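About us

Hello, and thanks for wandering over to this page! I'm Domnica Sima and I run Gondlow, a small home-help and tidying business that does the jobs other people keep meaning to get round to. Kitchens, mostly. Worktops, drawers, the cupboard where the plastic tubs live without their lids. We also run evening classes for people who'd like to learn to do it themselves, and I'll come to those in a bit.

How we started

I used to work in the linen room of a hotel called the Sumden, and I was there long enough to fold more tea towels than anyone should. My record for one shift was 981 pieces, napkins included (the laundry kept a tally sheet on the door and I kept a photo of it, so I'm not making that up). You get fussy about cloth after a job like that. You know by touch which ones will soak up a spill and which will just push it about.

When the Sumden closed its linen room I had a few months at home with very little to do, so I sorted out my own kitchen. Then my sister's. Then my sister's neighbour saw it and asked what I'd charge, and I said a number that was far too low, and she said yes before I'd finished the sentence. By the following November I had enough regulars to give the thing a name. Gondlow doesn't mean anything, by the way. It was a word my nephew used for "wardrobe" when he was small and it looked nice on the side of a van.

There are 10 of us now, which still feels like a lot of mugs to wash after a team meeting.

What we do

Most of our work falls into a home visit of half a day. Two of us turn up with crates and cloths and a flask, and we work with you, in the room, on whatever's bothering you most. We won't throw anything out without asking. I feel quite strongly about that one, having once lost a very good potato peeler to a well-meaning relative.

We usually begin with the worktop. People expect us to start with cupboards and are sometimes a bit put out when we don't, but you need somewhere to put things down! Everything comes off, the surface gets wiped from the back to the front, and then we talk about what's allowed to go back. Kettle, yes. Toaster, usually. The post, no. Loose cloths, absolutely not — they get a hook or a drawer, and I don't mind which as long as you pick one.

After that we go round the room clockwise. It doesn't have to be clockwise, it's just how I've always done it and the others have given up arguing.

We do airing cupboards and utility rooms too, and the odd garage if it's dry and you're nice about it. We don't do lofts. I did one in my first year and came down with insulation in my hair and a box of somebody's school reports, and I've said no ever since.

The classes

These came about by accident. A customer asked if I'd show her book group how I fold, and eleven people turned up to a front room with four chairs in it. We now hire a proper space above the Dogbe, a café with a big kitchen out the back, and over 2,000 people have been through the door. Some come for one evening and we never see them again, and some come so often that I've started handing them the register.

A class lasts two hours. We spend the first one on cloth: dishcloths, tea towels, socks, tights, all the small soft things that end up in a heap. The second is for drawers, and you're welcome to bring one of your own from home, contents and all. People do. It's the best part of the evening, and I've seen a drawer with 53 takeaway menus in it and not one piece of cutlery.

You don't need to bring anything else. There's tea. There's generally cake from downstairs as well, though I can't promise which sort.

How we like to work

I've never been keen on the kind of tidying that makes you feel told off. If you've got a worktop you haven't seen the back of since spring, that's fine, you've been busy. We've all got a chair with clothes on it. Mine has a name.

We use plain cleaning things and as few of them as we can. The cloths come from a little supplier called Clostar, cut from end-of-roll fabric, so they arrive in whatever colour was going and never quite match. I like them better that way. They go in a hot wash with no softener (please, no softener, it stops them soaking anything up) and they hang in our back kitchen until the next morning.

One word about stone worktops, as I get asked more than anything. Warm water and a drop of washing-up liquid, then a dry cloth over the top. I keep vinegar and lemon well away from mine. On a speckled one the crumbs can be surprisingly hard to spot, so bend down and look across it with the light behind, or just run your palm along. You'll soon find them!

A bit of tan cloth on grey speckled granite, folded and bunched into a roll: 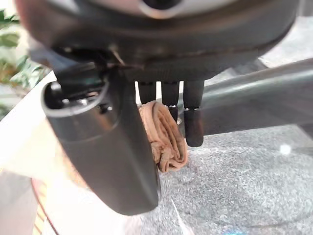
The three-fold roll

If you only learn one thing from us, I'd like it to be this. Lay the cloth out flat and smooth it with the side of your hand. Fold the long edges in so they meet, fold it in half again the same way, and then roll it up from the short end — firmly, but without throttling it. Stand it on its end in the drawer. You'll be able to see every cloth you own, and you can pull one out without the rest coming along for the ride.

Thin, stretchy things like tights want a looser roll. Fold them in half at the waist first and tuck the feet in last. Socks I do in pairs, laid one on top of the other, and I won't hear a word in favour of balling them up because it ruins the tops.

Come and say hello

We cover the town and the villages on the near side of the river, and we'll go a little further if you can wait for a quiet week. The form on the contact page comes straight to me. I answer in the evenings, usually with my feet up, so forgive the odd typing mistake. Tell me which room it is, what's annoying you about it, and whether there's a dog. We like dogs, we just need to know where to put the biscuits.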